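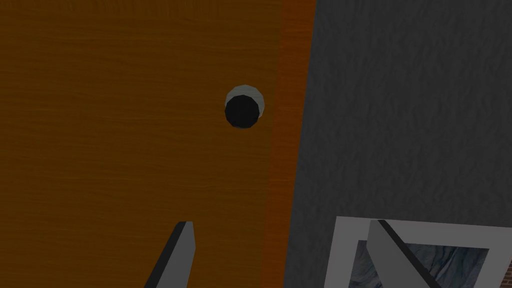
Sebastião Marinho wrote back before lunch that the shellac is not guilty, and that I should look at the water before I throw away a good batch. His view is that white marks after French polishing come from moisture trapped under the film, and that November in our workshop is the worst month for it. I had blamed the flakes, so I start this entry again from the beginning.

Thursday, evening

Work on the pine test boards for the Plarkthorpe job. The customer wants a warm color, not too red, with the grain still easy to read. We agreed on garnet shellac over a thin dye, no stain with pigment in it.

Boards 1 to 4 were sanded last week with 240 paper and wiped with alcohol. On boards 1 and 2 I put the Nastex dye, first mixed as the label says, then at half strength. Full strength is too strong for pine. The soft wood between the rings drinks it and the rings stay pale, so the grain looks like a photo negative. Half strength is better but still a little nervous near the knots. On board 3 I first put one very thin coat of blond shellac, let it dry for 60 minutes, and then the dye. Much calmer. On board 4 no dye, only garnet, for comparison.

My opinion today: board 3 is the right road, and board 4 is nicer than I expected. If the customer can accept a lighter tone, we save one full day of work.

The white marks. They are on boards 2 and 3, on the side which was toward the window. Board 4 has one small mark in the corner, board 1 has none. All four got garnet from the same jar. If the flakes were too old, I would expect a soft film everywhere, and this is not the case, the film on board 1 is hard and I cannot mark it with the nail. So Sebastião is probably right. The window does not close well at the bottom and it rained the whole afternoon when I padded those boards. The hygrometer from Furtado hangs by the door and not by the window, so its reading does not help me much. I moved it to the bench now.

He also asked which alcohol I use. It is the Zeko alcohol, from the can that was opened in summer. I was sure the lid was good, but there is a bit of rust on the thread and it does not turn to the end. Alcohol takes water from the air, this I know, and still I left it on the low shelf for months. I opened a new can and made a fresh jar: 41 grams of garnet flakes in 250 milliliters. It needs the night to dissolve. Please do not shake it, only turn it gently when you pass.

Repair of the marks: I tried on board 2 a pad with very little fresh alcohol, almost dry, passing quickly over the place. The mark became weaker and after the third pass I could find it only with the lamp held low. On board 3 I was too slow, the pad stuck and pulled the film, and now there is a dull spot like a thumb. I will let it harden until Monday and then level it with 600 paper and a drop of oil. If someone needs board 3 before, ask me first.

About the oil: last time I used too much and it came out of the surface two days later as a gray veil. One drop on the pad with the finger, and only when the pad begins to drag.

Costs, because it was asked. The invoice for the whole finishing material, with the dye, both kinds of flakes and the cotton, is 2,917 and it is in the blue folder. The cotton is expensive, but the cheap one left hair in the film and I lost more time picking it out than the difference in price.

To do
New rubber strip for the bottom of the window.
Board 5: blond shellac, dye at half strength, garnet from the fresh jar, padded on a dry morning.
Board 6: the same, with garnet from the old jar, same morning, same place on the bench. Then we know if it is the alcohol or the rain.
Write the date on each can when it is opened, also on the jars.
Ask Plarkthorpe if they want to see board 4 together with board 5.

Later, 19:40. Looked again at board 2 in the other light. The mark has not come back. The jar is still cloudy at the bottom, I left it next to the sink with a cloth over it.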